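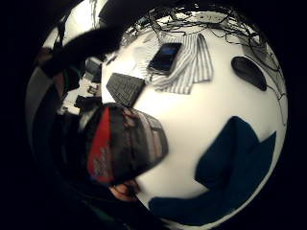
Phone and small keyboard on the table

From: Younes El Idrissi
To: lawal-users list
Subject: Re: [lawal-users] Notes app loses text when syncing over slow links

On a morning in June, Olanrewaju Idahosa wrote:

> I keep my field notes in Lawal on the phone and sync them to the
> desktop at home. The line out here is slow and drops a lot. Twice
> now a long note has come back with its end missing. The short ones
> are fine. I am on the Estari build, default settings, server is
> Trusano. Is there a limit on note length that I have missed? I
> could not find one in the manual.
>
> The last note that got cut was 1023 characters on the desktop. On
> the phone it was a good deal longer.

Hi Olanrewaju,

There is no limit on note length, but there is a limit on the size of each piece sent to the server, and I think that is what you are running into. The default piece size is 1023 characters. A longer note goes up in several pieces and the server joins them when the last one arrives. If the link drops after the first piece, the server should hold it and wait. The Estari build marks the note as complete instead, and the desktop then fetches the short version.

I could repeat this at home by turning the wifi off partway through a sync. I tried it with 11 notes, all of them long. Every one that was interrupted came back at the length you saw. The same notes on the Lelto build were held back until the link returned, and then arrived whole.

For now I would do the following.

Turn off "sync on save" on the phone. It is under Settings, then Accounts. Sync by hand when you have a decent signal.

Do not open a cut note on the phone after the desktop has fetched it. The phone keeps its own copy until you open the note again, and after that the short version replaces it. If you have not opened the two you lost, copy the whole data folder off the phone first and then look in the folder called "pending". The text in there is plain and any editor will read it.

Raise the wait time. The default is 355 seconds, and I have mine at 1000. It doesn't cure the fault but it gives a slow link more time before the phone gives up.

Moving to the Lelto build is the other choice. It reads the same data folder, so there is nothing to convert. You do lose the tag search, and the spell checker is older. I write fairly long notes and would rather have the sync working, so I switched.

Could you tell me which version number shows on your About page? I want to put it in the bug report along with mine. If you still have the server log from either day, please send it to me off list, as it will contain your account name.

Younes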